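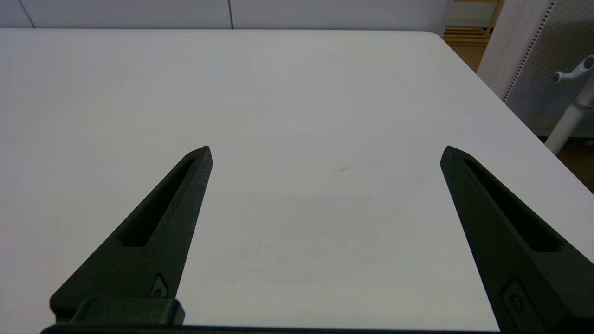

Soliman

Home Tables Care Delivery Questions

Posted 05/12/2024 by Soliman

White table tops: your questions

Which finish should I choose for a white top?
We sell two. Juvel is matt and Pristar is a satin. Juvel hides fine scratches better and doesn't throw the light back at you when you work near a window. Pristar is easier to wipe and is the one we suggest for kitchens and for children's tables.

Are the two whites the same?
No. Pristar is slightly cooler. If you are adding a top to a desk you already own, order a sample first. Samples are 125 mm square and we post them free.

Why does my top look grey in some places and white in others?
Usually it is the light. A large pale surface picks up whatever is near it, so the part beside a window will look brighter and the part near a dark wall or a dark object will look greyer. Move the table before you decide there is a fault. If the grey patch moves with it, wipe it down and look again.

What should I clean it with?
Warm water with a drop of washing-up liquid, on a soft cloth. Wipe again with plain water and dry it. Do not use cream cleaners or the rough side of a sponge on Juvel — they polish the matt away and leave a shiny patch that can't be put right.

How do I get pen or pencil off?
Pencil comes off with an ordinary white rubber. For biro, use a little surgical spirit on cotton wool, dab it and rinse. Permanent marker may leave a faint shadow on either finish.

Black marks keep appearing. What are they?
Most are rubber or plastic rubbed off the feet of lamps, monitor stands and similar things. They sit on the surface and normally come away with the soapy cloth. Felt pads will stop them coming back.

Can I put a hot mug on it?
A mug is fine. Pans and oven dishes are not.

How much weight will a top take?
That depends on the legs. With the Grerkness frame, keep heavy items over the side rails. If you are clamping something to the edge, leave the middle 375 mm of the long side clear, as there is no rail behind it.

When can I use a new top?
Leave it flat and uncovered for 12 hours after you unpack it. Tops ordered before October came with a protective film, so peel that off first.

Can I return a top that has been drilled?
Sorry, no. Undrilled tops can come back in their original box.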